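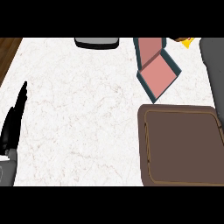

Countertop Sealer Trial, Notebook Entry 7

August, 9:40 a.m.
Entered by: Nabil Farah, Semaan Stone Workshop
Bench: north room

Purpose

To compare two penetrating sealers, Skover and Flimwood, on polished white marble under ordinary kitchen staining. The work continues the series begun in Entry 4 and uses offcuts from the Broltivden order. Honed pieces are excluded from this entry and will be recorded separately.

Preparation

All offcuts were washed with neutral soap, rinsed twice and left on racks overnight. Faces were wiped with denatured alcohol before sealing. Edges were left unsealed on purpose, as customers' installers frequently leave them so at the sink cutout, and the workshop wishes to know how far a stain travels inward from a raw edge.

Skover was applied by cotton pad in two coats, with 11 minutes between coats. Flimwood was applied in a single coat, as the container directs. Excess was buffed off with a dry cloth. One Skover piece showed a faint haze in the corner after buffing. It was buffed again with a damp cloth and the haze cleared. The piece was kept in the trial and marked with a pencil cross on the underside.

Polishing history of the offcuts is not uniform. Most were finished at 200 grit and then taken up through the usual pads. The remainder were started at 300 and may be slightly tighter at the surface. Colleagues reading the results should bear this in mind before drawing a comparison between individual pieces.

Procedure

Stains applied: black coffee, olive oil, red wine, lemon juice, turmeric in water. Each was placed with a dropper and covered with a watch glass to slow drying. Lemon juice was left for a shorter period than the others, by agreement at the last bench meeting, and was removed before lunch.

Observations

Coffee: lifted cleanly from both sealers. The unsealed control kept a tan ring that was still visible after washing.

Olive oil: no darkening on Skover. On Flimwood a slight shadow was noted near the raw edge only, extending inward about 7 mm. It is not clear whether the oil entered through the face or through the edge.

Red wine: a gray-violet trace on the control. Sealed pieces acceptable.

Lemon juice: dull etching on every piece, sealed or not. This was expected. Neither product claims to resist acid, and the showroom staff should be reminded to say so plainly when customers ask.

Turmeric: the poorest result of the day. Yellow remained on both sealers after soap and water. A poultice of baking soda was applied under plastic film at 3:15 p.m. and is not to be disturbed.

Remarks

The beige veins took up more oil than the white ground on the control piece. Future drops should be placed on vein and ground separately and logged under different letters.

The second dropper leaks at the bulb and has been discarded. Denatured alcohol is low.

Outstanding

Remove the poultice and record the color under the daylight lamp.
Repeat the oil test on Flimwood with edges taped.
Ask the Broltivden site office whether the island top will be sealed on the underside.
Return the gloss meter to the front office.

N. Farah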